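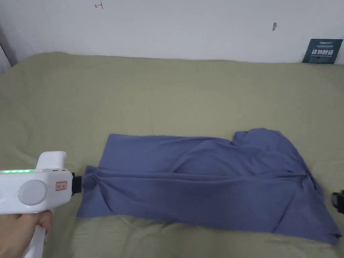 Photo: Milan Martens / Prostari

Hand-Held Gripper Comparison: Pre-Use Safety Checklist
Unit 2, soft fabric trial
Inspector: Marloes Verschueren
Date: 2020-02-21

Casing free of cracks: Pass
Label attached to casing: Pass. Red print on a red-bordered label.
Indicator lights: Pass. Green strip lit.
Handle secure: Pass
Jaw tip free of burrs: Pass. Checked by touch before the cloth was laid out.
Jaw closes evenly: Comment. Slight lag on 2 of 21 closures. Unit 6 showed none.
Fabric undamaged after release: Pass
Emergency release: Pass
Charger and cable: Not inspected. Held at Veltulmont.

Unit 2 may remain in the comparison. The lag is to be rechecked in March before any trial on heavier cloth. Operators shall keep the free hand clear of the jaw.

Reviewed by: Jeanine Claeys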